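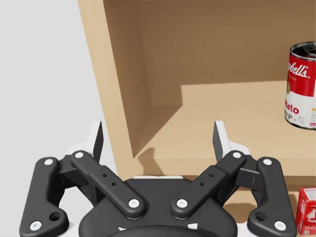 *Figure 1. Wooden shelving, with a can of soup and a small juice carton at right.*

# Where Should the Soup Go? Shelf Order in a Campus Food Pantry

Our group spent the term with the Lovholm pantry, which serves students living on and near campus, and we loved this project! We wanted to know if the way food is grouped changes what people take home.

## What we did

For the first half of November the shelves stayed in their usual order, by food type (all cans together, all cartons together, and so on). Then we regrouped everything by meal: breakfast, packed lunch, quick supper. We logged 840 items leaving the pantry across both layouts, and 104 visitors filled in our paper survey, a far better response than we'd hoped for.

## What we found

The big surprise was canned vegetables. Under the old layout they hardly moved, but beside the rice and pasta they went quickly, and 60 survey respondents said they preferred the meal layout. Another 40 liked the old one better, mostly regulars who already knew where their favourites were. The rest had no preference.

Soup was harder. Is it lunch or supper? We argued over this for most of a Friday afternoon and ended up putting it in both places, and restocking got noticeably slower.

## Limits

The second half of the month ran into assignment season, so people may have been grabbing quicker food anyway. We also ran out of oats twice under the meal layout, and our breakfast numbers are pretty shaky as a result. Next term we'd love to swap the order of the two layouts and try colour-coded labels.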